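Vinegar on a chrome tap and ceramic basin: worth it or not?

kusevitz_reno
Posted Tuesday, 7:40 am
Moved into a place with a white one-piece basin in the bathroom, the kind with the wide rim. Water is hard. My neighbor swears by vinegar and a cloth once a week and says the sinks in her place look like the day they were put in. I have my doubts. Anyone do this long term?

VasanthiN
Vinegar is fine on the ceramic. I would keep it off the chrome, or at least rinse it off fast. My last faucet went cloudy at the base and I'm fairly sure that was me leaving a soaked paper towel wrapped around it overnight.

gurkau12
Overnight is your problem, then. Ten minutes never hurt a faucet. I've cleaned rental bathrooms for 12 years and the thing that ruins chrome is the scrubby side of the sponge.

VasanthiN
Maybe. I never used the scrubby side on it though.

tapwater_469
Can we talk about the sprays? I bought the Zuvham one because of the reviews and it did the same job as dish soap, except my bathroom smelled like a swimming pool. The bottle says "restores shine." Restores it from what? Glazed ceramic is shiny once the soap film is off.

anwara_s
I like the Zuvham, sorry. It cuts the film around the drain better than soap does for me. Could be our water's different.

tapwater_469
Could be you let it sit longer too. Try soap and let it sit the same amount of time – then tell me.

kusevitz_reno
OK, so what about the cloth? Neighbor says it has to be microfiber. I've been using an old T-shirt.

gurkau12
T-shirt is fine. Wash it without fabric softener or it smears.

anwara_s
Microfiber dries better, I'll die on that hill. Also do the overflow hole. Mine smelled for months and I blamed the drain. Bottle brush, hot water, gone.

VasanthiN
Agree on the overflow. Not convinced on the microfiber, I have both and can't tell which one I used the day after.

kusevitz_reno
Tried it this morning. Dish soap in the bowl, rinse, then a cloth around the rim and the bottom of the faucet. No vinegar, no spray. I'm going to do it this way through February and skip the vinegar unless I see scale on the stopper. If the neighbor's right I'll come back and say so, but so far I don't see what it would add.

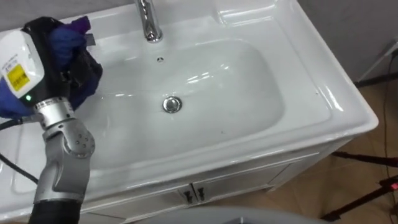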